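Papered table

A papered table is a tabletop covered in brown paper, usually kraft paper off a roll, and commonly divided into squares with painter's tape. It is found in classrooms, hobby rooms, church halls, sorting rooms and the homes of people who have recently bought a roll of kraft paper and need to justify it. 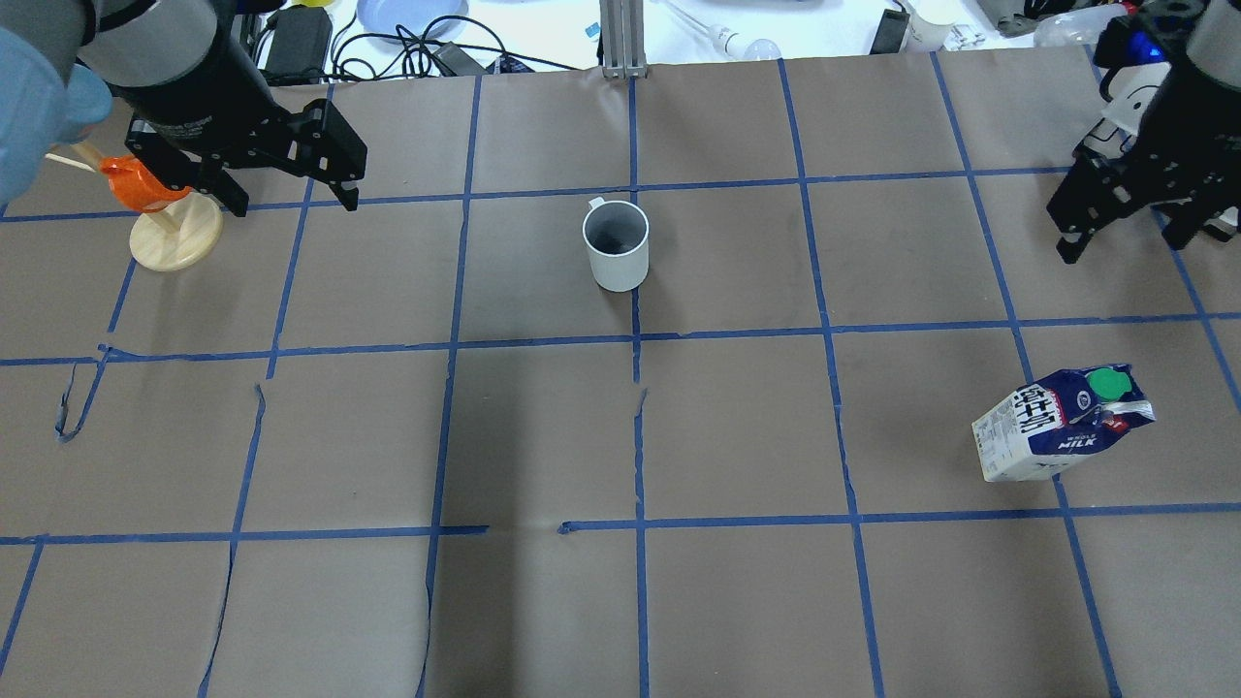
The covering protects the table and the squares organize whatever is put on it. Opinion is divided on which of these is the main purpose. Those who own the table tend to say the first, and those who own the tape tend to say the second.

Names

The term "papered table" is standard in Canadian usage. "Brown table" is heard in the older craft guilds, and "grid table" or "the squares" in schools, where children are told to put things back on the squares and mostly do. In the Jembridge district a papered table of any kind is called a butcher, after the paper, which leads to misunderstandings when someone is asked to clear the butcher off before supper.

A table with paper and no tape is sometimes called a plain papered table. A table with tape and no paper is called a mistake, at least by anyone who has had to lift week-old tape from varnish.

Materials

Paper

Brown kraft is the usual choice. It is cheap, takes pencil and marker well, doesn't glare under a ceiling light, and shows off small pale objects better than white paper does. Its weak point is the crease. Once kraft has been folded hard it never lies quite flat again, and every later strip of tape laid across the fold will have a small ridge in it. Experienced hands unroll the paper the evening before, curl side down, and weight the corners with books.

Light wrapping grades of 60 grams per square metre will do for an afternoon. Heavier paper lasts longer but resists being tucked round a corner, and tends to spring out and catch people in the hip.

Rolls are sold in lengths that have little to do with domestic need. The 200-metre roll is the best value and will outlast the hobby, the table and possibly the marriage.

Tape

Blue painter's tape is favoured because it is visible, it tears by hand, and it lets go when asked. It also lets go when not asked. Ends that run off the paper onto bare table hold best, while ends that stop in the middle of the sheet are the first to lift. A lifted end curls over on itself, collects fluff, and is then useless, though it is generally pressed down several more times before this is accepted.

Removing tape from paper is another matter. The adhesive is made for paint, and kraft is softer than paint. A strip pulled up quickly will bring the top layer of the paper with it and leave a torn, furry patch. Pulling slowly, back along the strip at a flat angle, reduces the damage. So does leaving the tape where it is and learning to live with the line being slightly wrong.

Green tape and masking tape are also used. Black electrical tape is used once.

Layout

The squares

Squares are laid out by stretching the long strips first, from one end of the table to the other, then crossing them with the short ones. Measuring is recommended in every printed guide. In practice the first two strips are measured, the third is judged by eye against the second, and by the far side of the table the squares have become rectangles with ambitions.

Size depends on contents. A square that holds a mug with its handle has room for most household objects that stand upright. Objects that lie down are more difficult. A milk carton on its side will usually cross a line, and systems differ on how this is handled. The strict school holds that an object on a line is nowhere and must be moved. The lenient school assigns it to whichever square has most of it. A third approach, associated with kindergartens, assigns it to whoever is shouting.

Labelling

Squares may be lettered along one side and numbered along the other, or left blank. Lettering in marker directly on the tape is common and looks very smart until a strip is replaced. Napaporn Ruangrit's handbook, Surfaces for Small Work, advises against labels altogether, on the grounds that anyone who needs to be told which square is the middle one won't be helped by calling it C3.

Uses

Sorting

The oldest and dullest use is sorting. A drawer is emptied onto the table and its contents are dealt into squares by kind. The method works well for the first dozen objects, which are the ones everybody knows where to keep anyway. The rest end up together in a corner square, referred to in the literature as the residual and in most homes as the junk drawer, to which it is then returned.

Brahim Abou Zeid, who ran the sorting room at the Grutness parish sale, left a ledger in which each item is entered by square. Entry 1526 reads in full: "Jug. Or possibly vase. Square nine. Moved to ten. Moved back." It is widely quoted by people who have worked at parish sales.

Teaching

In schools the papered table is used for counting, comparing, setting things upright, putting one thing inside another, and the long, patient business of persuading small hands to reach for the thing that was asked for. Ordinary objects are preferred. A mug teaches handles. A carton teaches caps, and also that an object can have a right way up and spend most of its life some other way.

Small wooden toys are a favourite, particularly those with a perch, a peg or a dowel, because they can be picked up badly in several ways and well in only one or two. The perching bird is the classic of the type. A bird on a stick looks simple to lift. Taken by the bird it may part company with the stick, and taken by the stick it swings, so the sensible grip is low down near the base, which is the last place anyone tries.

Display and record

Collectors use the papered table for setting out small pieces before packing them, the squares serving as a rough guide to scale. Minoru Murakami's catalogue of the Lahlou toy collection was drawn up in this way, and lists 1866 pieces, each with its square. The catalogue has a separate appendix for pieces that rolled.

Games

No rules for games on a papered table have ever been written down, and this has not prevented anyone from being accused of breaking them.

Care and repair

The table should be wiped only with a dry cloth. Kraft darkens where liquid touches it and cockles as it dries, and a ring left by a mug is permanent. Some users cover the stain with a fresh square of paper taped on all four sides. The patch is always a different brown.

Small tears are best left alone. Larger tears may be backed with a strip of tape slipped underneath, sticky side up, and the edges smoothed together with the back of a spoon. Loose tape should be cut back to where it still holds and a new length laid over the join, overlapping by a thumb's width. Repairs of this kind build up, and a well-used table will have places where the tape is three or four layers deep and a pencil set down on the paper rolls gently away from them.

Opinion varies as to when the whole covering should be replaced. Youssra Bouazza's Notes on the Covered Table gives the rule still taught at the Trilside workshops, that the paper is finished when you stop noticing the tears. Lahcen Ouazzani, reviewing the book for the Jembridge Craft Circular, replied that he had stopped noticing them on the first afternoon and had been working on the same sheet ever since. The exchange ran to several further issues, during which it became clear that neither party had the same thing in mind by "tear".

When replacement can't be avoided, the old sheet is rolled up with its tape still on. It can't go in most paper recycling bins in that state, and peeling it clean takes longer than laying the new one. Many households keep it behind a door.

Criticism

Objections to the papered table are mostly domestic. It makes the table unavailable for meals, it rustles, and it gives an impression of industry that the person sitting at it may not wish to live up to. Bouazza concedes the first point and suggests a second table. Ruangrit prefers a sheet of hardboard, papered and taped on its own, that can be lifted off at five o'clock with everything still in its square. Users report that most of it is still in its square.

A more serious complaint concerns straightness. Once a grid has been laid, any object placed at an angle looks as though it has been dropped, and visitors have been seen to nudge things square with the lines while talking about something else. The Trilside workshops ask visitors to keep their hands in their pockets. October is their busiest month, and compliance is said to be better once people have coats.

See also

Blotter
Drawer liner
Kraft paper
Oilcloth
Painter's tape
Trestle table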